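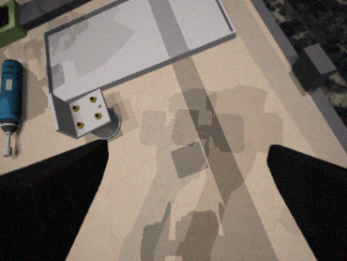
Teleop or hand guiding for a bracket task?

kilnfoot
Doing the bracket and screwdriver job in the Killevow sim. I've got 296 demos done by remote and the policy still dithers above the bracket. Would I be better off grabbing the real arm and walking it through?

Mestodden_mo
By hand, every time! You feel the contact, and my paths came out far smoother (70 goes did it for me).

tarrow858
Disagree. Your own arms end up in the camera view, and then the robot never sees that again. Stick with remote — just slow down near the part.

kilnfoot
I do rush that bit, to be fair. Shadows all over the table as well, could that be it?

tarrow858
Might be. Vary the lights and see.

Mestodden_mo
Still say by hand. Crop the camera to the wrist and your arms are hardly in it.

kilnfoot
Right, 20 slow ones by remote tonight, new lights. Will post the plots.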